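Foro Hogar y Textil > Manteles y ropa de mesa > Mantel acanalado: ¿se puede planchar?

marisma_75
Buenas a todos. He heredado un mantel grande de tela acanalada, de canalé muy fino, y no lleva etiqueta. Lo he lavado una vez a mano en agua fría y ha quedado con arrugas de doblez que no se van ni colgándolo dos días. Me da miedo plancharlo y aplastar el relieve. ¿Alguien tiene experiencia? No sé si es algodón o mezcla.

hilo_y_aguja
Lo primero es saber la fibra. Saca un hilo del dobladillo y quémalo con unas pinzas encima del fregadero. Si huele a papel quemado y deja ceniza gris, algodón o lino. Si se encoge y deja una bolita dura, lleva poliéster. Con poliéster no pases de temperatura baja.

torrebaja
Yo los plancho siempre por el revés, con una toalla de rizo debajo y un paño húmedo encima. El relieve se hunde en la toalla y no se aplasta. Llevo años así con tres manteles de Tillo y siguen bien.

cuatroesquinas
No estoy de acuerdo con lo de la plancha. El canalé fino, por el revés o por el derecho, acaba cogiendo brillo, sobre todo en colores oscuros. Vapor vertical y ya está. Se cuelga de una barra, se pasa el vaporizador de arriba abajo y se deja enfriar sin tocarlo.

torrebaja
El brillo sale cuando se aprieta o se va con la plancha demasiado caliente. Con el paño húmedo no me ha salido nunca. Y con vapor vertical un doblez de años no lo quitas, eso lo he probado.

cuatroesquinas
Depende del aparato. Con uno de viaje no, claro. Con el Kalgate de depósito grande sí que salen, pero hay que dar dos pasadas y dejar reposar entre una y otra.

hilo_y_aguja
Los dos métodos valen si la tela es algodón. Si es mezcla, yo iría con cuatroesquinas. De todas formas, antes de nada hay que probar en una esquina que quede por debajo de la mesa.

marisma_75
He hecho la prueba del hilo. Ceniza gris y olor a papel, así que algodón. Otra duda: ¿lo guardo doblado o enrollado? Ahora está en un cajón y de ahí vienen los dobleces.

pardillo_lanas
Enrollado en un tubo de cartón, forrado antes con papel de seda sin ácido. El cartón desnudo amarillea la tela con el tiempo. Si no tienes sitio para un tubo largo, dóblalo en 3 a lo largo y enrolla después.

torrebaja
Y cambia los dobleces de sitio cada pocos meses. En julio saqué uno que tenía olvidado y se había abierto justo por la línea del pliegue.

benito_mesas
¿Y si lleva dibujo en el borde? El mío tiene una línea doble blanca cerca del canto, con nudos entrelazados en las esquinas. Es de color verde azulado oscuro y no sé si el blanco aguanta la plancha. 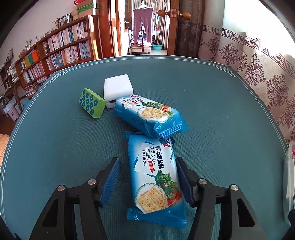 Última modificación de la página: 12 de septiembre de 2024

hilo_y_aguja
Benito, hay que saber si ese blanco va tejido o estampado. Mira el revés. Si el dibujo se ve también por detrás con los colores cambiados, probablemente es tejido y no hay problema. Si por detrás no hay nada, puede ser estampado, y entonces temperatura baja y sin tocarlo directamente con la plancha.

benito_mesas
Lo miro esta noche y os digo.

cuatroesquinas
Ojo con el lavado también. Con verde oscuro y blanco en la misma pieza, el riesgo es que el verde destiña. Agua fría, poco rato y nada de dejarlo en remojo. Prueba antes con un trapo blanco mojado en una zona del fondo: si sale color, yo no lo lavaría en casa.

pardillo_lanas
Lo de las toallitas atrapacolor ayuda algo - no hace milagros. Yo uso las de Bajpai y aun así lavo las piezas oscuras solas.

marisma_75
Vuelvo con el resultado de lo mío. Planchado por el revés con toalla y paño húmedo, como decía torrebaja. El relieve se ha mantenido. Queda una marca en el centro que se nota con luz de lado, así que le daré vapor a esa parte.

cuatroesquinas
Deja enfriar del todo antes de moverlo. Si lo doblas templado, la marca vuelve.

benito_mesas
He mirado el revés y las líneas se ven también por detrás. Entiendo que es tejido. Lo plancharé por el revés este fin de semana, primero una esquina.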